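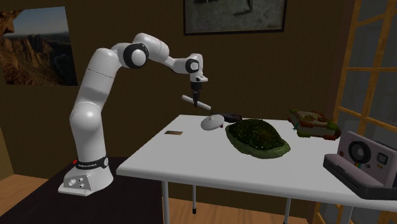
Lirthorpe sim cell: gripper stops off center over every object
Status: resolved, one loose end
Opened: March 28, 2021
Setup: simulated arm on white base, two-finger gripper, Sterkard motion planner, Flavelton scene package, running on the Iwasaki workstation

What's going on

Hi all! I look after the Lirthorpe cell (the simulated one, so no one needs to run and hit a stop button) and since I swapped in the new gripper model it has been missing its picks. The arm gets to the table fine, it points straight down like it should, it hovers over the thing I asked for, and from the room view it all looks great. Then it goes down and shoves the object sideways. Or one finger lands on top of it and the physics gets very upset and the object shoots off toward the window.

I'm using the usual clutter table, with the white mouse-shaped thing tucked against the green mossy shell and the little dark brown block right behind. It's a mean spot to pick from on a good day, so at first I blamed the clutter. But the flat brown card lies out on its own with nothing near it, and I miss that too. So scratch that.

What I had changed before it started:
- new gripper model out of the Flavelton package
- planner settings file copied over from the old project (yes, I know)
- moved the board game box and the instant camera over to the right side of the table to get them out of the arm's way

Things I tried first

Restarted everything. No change, and I didn't really expect one, but you have to be able to say you did it.

Put the old gripper model back and left all the rest alone. Picks worked, 5 out of 5 on the mouse thing. OK, so that's a pretty big hint. Put the new one back and went 0 for 5.

Slowed the arm way down, to 80 percent under its normal speed, in case it was still swinging when it started down. It missed just as badly, only now I had to sit and wait for it. Speed is back to normal.

Turned off the collision check between the fingers and the table. I had a theory that the planner was nudging the hand over to keep clear of something. Nope, same miss, same direction. I turned the check back on right away, and please don't leave that one off if you're following along, the fingers will go straight through the tabletop and you'll get a mess of contact errors that have nothing to do with your real problem.

Checked the base position. The arm's base sits on the dark brown table and the objects are on the white one, so if one of those had been shifted in the scene file the arm would be off everywhere by the same amount. Both tables matched the old scene to the last digit. I also made the arm reach for the bare near-left corner of the white table with the old gripper on and it went right to it, so base and table are cleared.

Looking from the wrist

This is what I should have done an hour earlier. The room view is just too far back to show a miss this small. A gripper can look dead on from over there and still be off by a finger's width.

So I loaded the clear drinking glass, which I like for this job because you can see right through it and the rim gives you a nice oval to line up against. Gripper open, hand sent to the grasp pose, then I stopped the run and switched to the wrist view. If the hand is centered, the glass should sit midway between the two fingertips. It does not! The upright fingertip on the left is smack across the middle of the glass, and the other one is way over on the right with a big open gap next to it. The glass outline is thin and gray and easy to lose against the plain gray backdrop, so look for the darker arc on the far side of the rim. 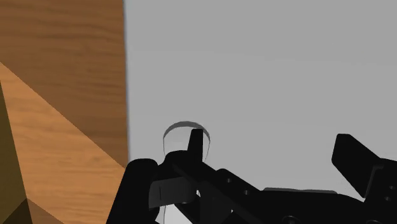 The cause

Tool center point. It's the spot between the fingertips that the planner thinks it is steering. In the old gripper model that spot was measured from the dark flange under the wrist. In the new one it's measured from the gripper body, and the gripper body's zero point sits 9 mm to one side. My copied settings file still had the old numbers in it, so the planner was putting a point on the object just fine, it just wasn't the point between the fingers.

That also explains why every miss went the same way relative to the hand. I'd been looking at which way they went relative to the table, and those seemed random, but of course the wrist was turned differently for each object. I had the answer in my notes and read it wrong.

The fix

1. Stop the run and send the arm home.
2. Open the planner's tool file. Change the parent from the flange to the gripper body.
3. Put in the new sideways offset, 9 mm. Watch the sign! I got it backwards the first time and doubled the miss.
4. Leave the height alone for now. Get sideways right first.
5. Reload the tool. Sterkard keeps the old one in memory until you do, and it won't warn you.
6. Load the glass again, go to the grasp pose with the fingers open, stop there and check from the wrist before closing anything.

After the fix

Wrist view is good now, same gap on both sides of the glass. Ran the mouse thing next and got five picks in a row. Then the flat card, which I picked up twice and dropped once, but it's so thin that I count that as a separate fight. The brown block came out fine as long as the mouse thing was gone first.

Still open

The height might be a hair low. I get a short contact warning against the tabletop on the card and on nothing else. I raised the grasp height for the card by 6 mm and the warning went away, and so did the grip, so that's too much. I'll try smaller steps and post numbers under this ticket. If anyone has a tool file for this gripper that already works on flat stuff, please send it over before I spend another evening on it.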